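October, late evening

Quote number three came in after supper and I have been grinning at a spreadsheet ever since. Gedska will do the second arm on a lease with the option to buy at the end, and the service visits are inside the monthly price! I had braced myself for those to be extra, the way they were in the Halilović quote, where you had to read down to the small print on page four before the travel charges showed up. I like the Halilović people, they pick up the phone and they know their stuff, but their offer takes nearly all of the equipment money in one bite and leaves me buying fingertips out of the coffee tin.

So I've been doing sums. The grant from Fonden can only go to hardware that stays in the workshop, so no lease payments from that pot. That hurt for a minute. Then I saw that it flips the whole plan around in a nice way: lease the arm out of the running budget, and use the Fonden money for everything that bolts on to it or sits under it. Second gripper, spare wrist camera, a decent stand, the cable guides I keep pretending we can live without. The stand has been on my wish list since spring.

The grippers are where I want to be generous. I spent most of the afternoon at the white table with the one we have, working on paper goods, and I came away more sure than ever that the fingers decide what a station like ours can take on. Bags, especially. A paper bag creases and buckles and has a rope handle that goes wherever it pleases, and I love it as a problem. You could spend a winter on handles alone.

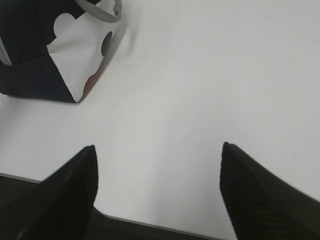
Isico sells replacement fingertips in packs, with three different surface patterns, and I've put down 300 for a first order. That should cover a fair few months even if we are rough with them (we will be rough with them). I also want one set of the softer ones to try, just to see. If they're good on thin paper I'll move money over from the cable guides and go back to Velcro for a while, no shame in that.

Other lines, before I forget them. Lighting: 477 for the two panels and the diffuser, quoted, includes shipping. I went back and forth on this because the light over the table is pretty even as it is, but it depends too much on what's happening at the window, and come December there will be no window to speak of by midafternoon. Table: keep. It's big, it's plain, it's paid for. Carpet: would love to have it out and a hard floor in so the stand can roll, but that is the landlord's budget and a longer conversation. Insurance: ask again, the last answer made no sense.

The power question is still open. The building went up in 1944 and the wiring on our side has been added to by everyone who ever rented it. Two arms and a compressor on that circuit makes me nervous, so an electrician has to come before I sign anything. I've left a blank line for it and I don't like blank lines.

Still need from Gedska: delivery time in writing, what happens if the controller dies in year 2, and whether the training day can be split into two mornings. I'd rather have mornings.

If they say yes to all of it we could be running both arms before the new year. Two arms! One to hold the bag open and one to put things in it. I've wanted to try that for so long that I drew it on the back of the quote and now I'll have to print a clean copy.

Bed. Electrician first thing.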